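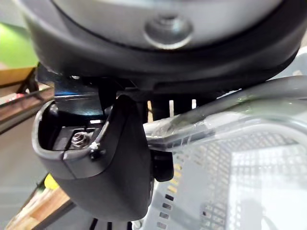

3.2 Sampling and storage of the grain

Barley was taken from two farm stores near Ristelcombe in October, shortly after the end of drying. Both stores hold grain in flat-floored bays with side walls of concrete block. Samples were drawn with a hand spear at three depths, and each was split on a riffle divider until a working portion of 1,000 g remained. The rest was returned to the bay.

Moisture content was measured by oven drying ground grain to constant weight. The meter used by the farms (Skuvent) was read at the same time, but its values are not used in the analysis. Earlier work at the same stores (Marciniak and Duggan) found that the meter read low in grain that had been dried quickly, and the correction they proposed does not hold above 18 per cent moisture.

Working portions were sealed in glass jars and kept in the dark at 10 °C. In total 381 jars were prepared. Jars with a faulty seal were left out before the first germination count and do not appear in Table 4.

3.3 Germination tests

Seeds were set out on damp filter paper in covered dishes and counted on the third and fifth days. A seed was recorded as germinated once the root had broken the husk. Split and skinned seeds were scored separately, as they take up water faster and would otherwise raise the early count.

Two varieties were compared, Moynihan and Ornix. Ornix is known locally for long dormancy, so a second set of dishes was chilled at 5 °C for three days before the test. Chilling was not applied to Moynihan. The two sets are therefore reported side by side for Ornix only, and the comparison between varieties in Section 4 rests on the unchilled dishes.

Counts were made by the second author throughout. A subset of 600 seeds was counted again by the first author, without sight of the earlier scores.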